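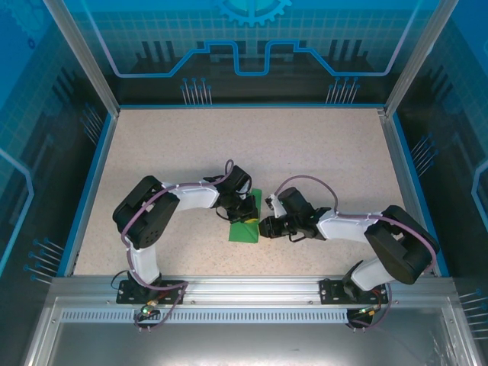

Randberg Soft Cloth in green – review after four months of use

I bought the Randberg cloths in December, when our old kitchen cloths had become thin and gray and I did not want to look at them anymore. I looked for something thicker, with a surface more like felt than like a towel. The shop had them in three colors, sand, dark blue and green. Our work surface is beige with small dark flecks, and on such a surface a sand cloth disappears. I took the green.

I want to write this review slowly and with details, since most of the reviews I found before buying had one line and five stars, and they did not help me to decide.

What you get

The pack is simple. A paper band goes around the cloths, and inside the band is printed the washing advice in very small letters. There is no plastic, which I liked. On the band it says 200 grams per square meter. I cannot measure this at home, but the cloth feels like it could be true. It is heavier than the cheap cloth from the supermarket and lighter than a bath towel.

The edges are cut and have no sewing. At first I thought this was a way to save money. Now I think it is the right choice for this material. A sewn edge makes a hard line, and when you wipe with it you feel the line under your fingers. With a cut edge the cloth is the same everywhere. The bad side is that one of my cloths was not cut straight. When I fold it in two, the corners do not meet, and one side is longer by the width of a finger. For wiping it does not matter. If you want to put the cloth under a vase or in a drawer, you will see it.

The surface

It is matte and a little fuzzy, with a fine grain. The color changes a lot with the light. In the shadow it is a deep forest green, and under a strong lamp it becomes pale, nearly mint. I mention it for the people who wish to match it with something else in the room. My curtains are green also, and in the evening they go together very well, but in the morning not at all.

In the first days the cloth left some green fluff on the counter. I saw it best on the light areas of the surface. After two washes this was much less, and after the third one I did not find it anymore. I would advise you to wash the cloths before you use them near food. The band does not say this, and it should.

Wiping and drying

For dust the cloth is excellent. It takes the dust in one movement and holds it, and you can shake it out of the window. For crumbs it is good if it is dry and bad if it is wet. Wet crumbs go into the fuzz and you have to pick them out with your nails.

With water it is slow. I put a spoon of water on the counter and laid the cloth on top, and for a moment the water only moved to the side. Then the cloth began to drink. Once it has started, it takes a lot. The cloth works better if you make it a little damp first and press it out, and then it has no such delay.

Glass I do not recommend. There are always small lines left, also after many washes. For glass I still use the thin Flavov cloth that I bought two years ago. It is ugly, but it does the job in half the time.

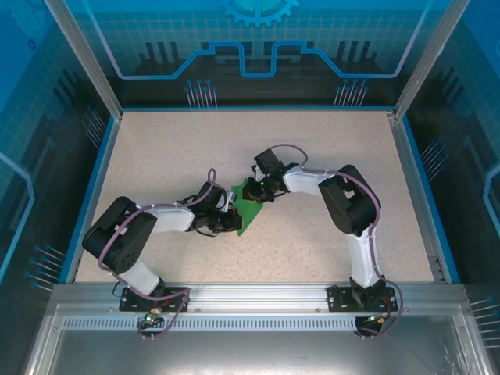

Folding

This is the part where I have the most to say, as I am a person who folds everything. The Randberg cloth folds well in two. The fold is round and soft, and it stays where you put it if you press with the flat hand. In four it becomes thick and starts to open again by itself. In a drawer with other things on top this is no problem. On an open shelf the pile looks untidy by the next day.

A small trick that works for me: lay the cloth flat, bring one corner only, then smooth it from the middle to the outside. If you pull at the edge, the material stretches a little, and then you have a wave that does not want to go away. I ruined the shape of one cloth like this. It is still useful for shoes.

For small hands the thickness is good. My daughter is five and she can pick up the cloth from a flat table without scratching with her nails at the edge, as she must do with thin cotton. She folds napkins with it – of course they are not napkins, but she does not care.

Washing

The band says 40 degrees and no softener. I followed this with all of the cloths except one, and the one with softener became slippery and did not take water anymore. It needed several washes to recover. Please believe the band in this point.

The color gave a little into the water during the first wash. I had a white dish towel in the machine and it has now a light green side. After that I saw no more color coming out. The cloths did not shrink so that I can notice it. They dry on the line overnight, and on the radiator they get stiff, but you can make them soft again by rubbing with the hands.

Compared with the Trivdale

Before Randberg I tried one pack from Trivdale, which costs less. The Trivdale cloth is thinner and has a nice sewn edge. It takes water faster from the first minute. After some weeks, however, it had small balls all over the surface, and I could not get rid of them.

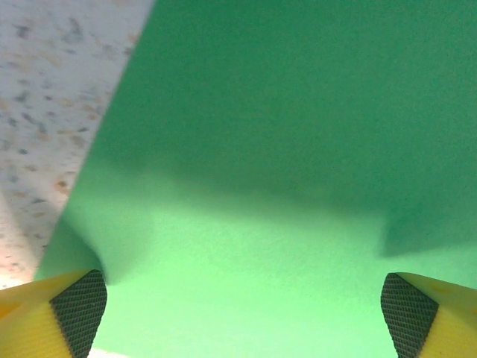

The Randberg has after four months only a few such balls, and they are all in the corner that I use for scrubbing. The rest of the surface looks almost like in the first week. If you compare the two prices over a whole year, I think the difference becomes very small, and you have the better cloth during this time.

Daly has also a similar product, a set with a hanging loop. I held it in the shop and did not buy it. The loop is practical, but the material was smooth on one side, and I wanted both sides equal.

Good points

Thick, soft, no plastic in the pack
Holds dust very well
Both sides can be used
Keeps its look after many washes

Less good points

Green fluff until the third wash
Slow with water if it is fully dry
Not for glass
One cloth cut not straight

For the kitchen counter and the shelves I give four stars from five. I have ordered a second pack, this time in dark blue for the bathroom, and the first thing I will do is wash it alone.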